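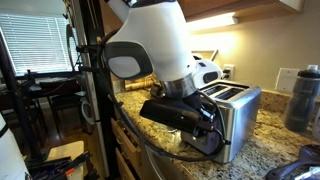 Betreff: Re: [Hausverwaltung-Technik] Fehlerstromschutz in der Teeküche, 2. OG

Hallo zusammen,

Antworten zwischen den Zitaten.

Bram Vandenberghe schrieb:
> In der Teeküche löst der FI seit September immer wieder aus, meistens
> gegen 7 Uhr morgens. Ich habe den Schutzschalter von Wistov gegen einen
> baugleichen getauscht, ohne Veränderung. Ist das jetzt die Leitung oder
> ein Gerät?

Der Tausch war zu erwarten ergebnislos. Ein 30-mA-Schalter darf zwischen 15 und 30 mA auslösen, und mehrere Geräte mit jeweils zulässigem Ableitstrom addieren sich. Bitte zuerst mit der Leckstromzange hinter dem FI messen, alle Außenleiter und den Neutralleiter gemeinsam umfasst, PE nicht. Bei uns lag der Wert im Ruhezustand bei 7 mA, mit Spülmaschine und Boiler bei 13 mA. Das ist noch kein Fehler, lässt aber wenig Reserve.

> Karamanlidis hat die Isolation gemessen und schreibt "i. O.", ohne Wert.

Ohne Wert ist das Protokoll unbrauchbar. Bitte nachfordern, je Stromkreis, mit Angabe der Prüfspannung. Der Grenzwert bei 500 V DC beträgt 1 MOhm; eine gesunde Leitung in einem trockenen Gebäude liegt weit darüber. Falls dort 2 oder 3 MOhm stehen, würde ich trotzdem suchen.
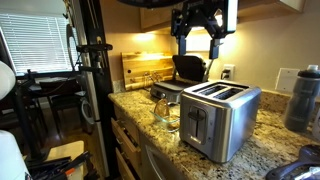 Geräte mit Heizelement sind die üblichen Kandidaten. Die Heizstäbe ziehen bei längerem Stillstand Feuchtigkeit, der Isolationswiderstand sinkt, und beim ersten Aufheizen löst der FI aus. Das passt zur Uhrzeit. Reihenfolge bei mir: Boiler, Spülmaschine, Wasserkocher, dann der Rest. Jedes Gerät einzeln am Prüfgerät, eingeschaltet, sonst wird der Heizkreis bei zweipoliger Abschaltung nicht miterfasst.

> Können wir den Boiler auf einen eigenen Stromkreis legen?

Ja, und zwar mit eigenem FI/LS. In der Verteilung Omside sind laut Plan noch zwei Plätze frei. Die Zuleitung ist 33 m lang, die Schleifenimpedanz muss also gemessen und der Spannungsfall nachgerechnet werden. Bitte den Neutralleiter sauber trennen. In der Brirnaven-Anlage war genau das die Ursache: N hinter dem FI mit einem fremden Stromkreis verbunden, Auslösung nur unter Last.
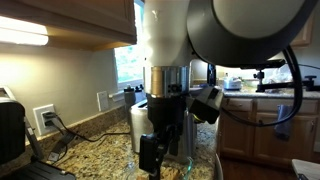
Arbeitsplatte Küche, Greifer am Roboterarm

Noch offen: Wer hat den aktuellen Stromlaufplan? Meine Fassung zeigt die Steckdosen über der Arbeitsplatte noch am Kreis der Flurbeleuchtung.

Gruß
Henrik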